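Hello again from the Flulau office, and sorry this lands in your inbox on a Tuesday afternoon when I promised it for the morning. It's the August report on the defamation and hate speech clinic, the one your grant has kept going since we moved out of the back of the Asadi building.

The short version is that we're busy and mostly on track. The phone line took 302 calls this period, which is well up on last time, and 129 of those became proper files. The rest were people who wanted to know if they could sue a neighbour over a Facebook post, got told what a concerns notice is and what it costs to go further, and decided to have a cup of tea instead. I count those as good outcomes, even though your template doesn't have a box for them (could it?).

The biggest chunk of work has been the Manis matter. You'll remember Manis is the small community paper that ran a column about a local migrant association and got two complaints back, one saying it was defamatory and one saying it was racial vilification. We act for the association. The defamation side is close to settled, with an apology on page three and a contribution to costs of $3,000, and our clients are happy with the wording after what felt like forty drafts. The vilification complaint is still sitting in conciliation. The paper says the column was fair comment, we say it painted a whole group with one brush, and the conciliator has very sensibly told both of us to go away and read the section again.
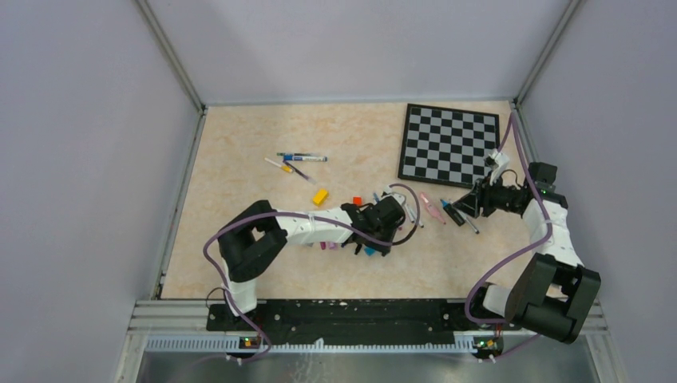
Publishing our plain-language guide has gone slower than I'd like. The text is done, all of it checked by our two supervising solicitors, and the print run of 1,000 copies is booked with Vakell for the end of the month. What's holding us up is the layout. I want the page about who's liable for a comment thread to be readable by somebody who has never opened an Act in their life, and right now it isn't. The designer's latest go has the page owner on the left and the commenter on the right, both reaching in to the same post in the middle, and I reckon that's the clearest version so far. I've asked for one more round with bigger type. The translated editions will follow once the English one is locked, and I'd rather be a fortnight late than print a mistake in four languages!

Training is the bit I'm proudest of. We ran the evening session for club secretaries and newsletter editors twice, and the second one was full with people standing up the back. The questions were terrific. Most of them were about quoting what somebody said at a meeting, so I've added a section on that and dropped the bit on satire, which went down like a lead balloon both times.

Money next. We're under on travel and over on filing fees, and the two very nearly cancel out. I'd like your okay to shift what's left in travel across to interpreters, as we've been leaning on goodwill there and it isn't fair on anyone. The spreadsheet is attached with the change marked in yellow.

Before the next report I'm hoping to have the guide out the door, the Manis conciliation finished one way or the other, and a decision about keeping the phone line open on Saturdays. Could you let me know about the interpreter money when you get a minute? The next round of bookings has to go in fairly soon.

Cheers from all of us at the clinic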